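From: Mehwish Cheema
To: Mendcombe Energy and Minerals discussion list
Date: November 9, 2023
Subject: Re: [mendcombe-energy] Gravel royalties and the Girnus lease

Hi all,

Catching up on two days of mail over a very large coffee, so forgive me if some of this has been covered off list. I wanted to answer Faisal's message properly because he asked three different things in it and I think the replies so far have only gone after the first one (me included, on my phone, on the bus, sorry!).

Faisal Mughal wrote:

> I have read the draft rule twice and I still can't work out who it
> is meant to help. Under the old system the state quarry board gave
> out leases to whoever it liked and collected a flat fee. Now any
> company can bid, fine, but the royalty is a share of sales instead
> of a fee per ton. If the price of gravel drops, the county's share
> drops with it. Has anyone modeled that? Second, does Girnus get to
> keep its old lease on the old terms or does it have to bid like
> everybody else? And third, what happens to the road money? We were
> promised that the road money was safe.
>
> Faisal

So, the road money first, as it's the thing I get stopped about in the grocery store. The draft keeps the road fund as a separate account. Section 15 says so in one short sentence and I was relieved to find it. What it does not say is how much goes in. Under the old fee the county got a fixed amount per ton and the road fund took its cut before anything else was paid. In the new draft the cut comes "from net receipts," and I can't find a definition of net receipts anywhere, not in the main text and not in the schedule at the back. I asked Nimal Saha, who sat through the whole hearing in April, and he says the question came up then and the answer was that it would be dealt with in guidance. Well, there's no guidance. That would be my number one comment to send in.

On Girnus: yes, as I read it they keep the lease until it runs out, and then they bid. But there is a renewal clause tucked into their current lease (page 114 of the packet, if you have the big PDF) that lets them ask for a two-year extension on the same terms. If they ask before the rule takes effect, I think they get it. Adeel thinks they don't, and Adeel has read a lot more leases than I have. Adeel, could you write up your reasoning for the list? Even a few lines. You explained it to me in the parking lot and I followed every word and then lost the whole thing by the time I got home.

Now prices. Faisal, you're right that a share of sales swings with the market and a per-ton fee doesn't. The other side of it is that the per-ton fee hasn't been raised in ages and gravel has gone up a lot in that time, so the county has been missing out on the good years. Whether the good years outweigh the bad ones depends on what you put in for the price, and the ministry's note gives just one price line and it goes up and up! I'd love to see one where it dips.

Sobia Talpur has started a spreadsheet that does this. It has 508 rows and, she warns me, some of the older tonnage figures were typed in from scans, so please check anything that looks odd before quoting it. She has put in Afridi and Jengate as possible bidders as well as Girnus, only because those are the two that turned up to the information day. Neither has said it will bid. Please don't go telling people that Jengate is coming, we had enough of that last time with the limestone.

I've updated the list's web page with the draft, the packet and Sobia's spreadsheet, and the top of the page looks like this now:
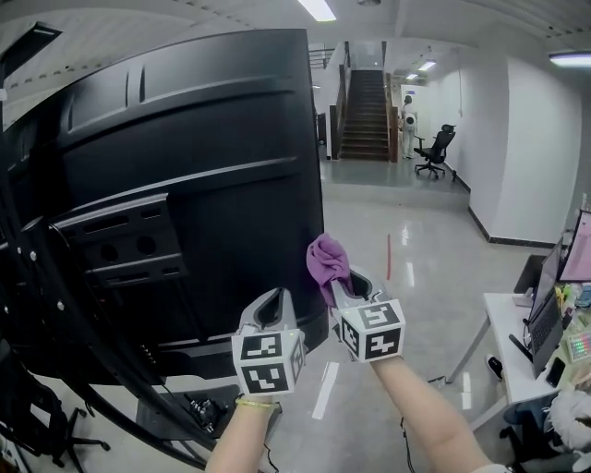
Purple cloth and the back of the big monitor

The links are right under that. If the packet won't open for you, try saving it first, it's a huge file and my browser gives up on it too.

A few other bits while I'm here. I don't agree with the idea (from last week's thread) that we should ask for the whole rule to be pulled. Open bidding is what most of us wanted, and I'd hate to go back to a board that meets behind a closed door and hands the same company the same hill. I'd much sooner ask for a floor on the royalty, so it can't fall below what the old fee would have brought in. Faisal, would that get you most of the way there?

Also, does anybody know if comments have to be signed by county residents? Nimal thinks anyone can send one. The form has a box for an address but it isn't marked as required.

I'll hold off sending my own comment until Adeel has had his say about the lease.

Mehwish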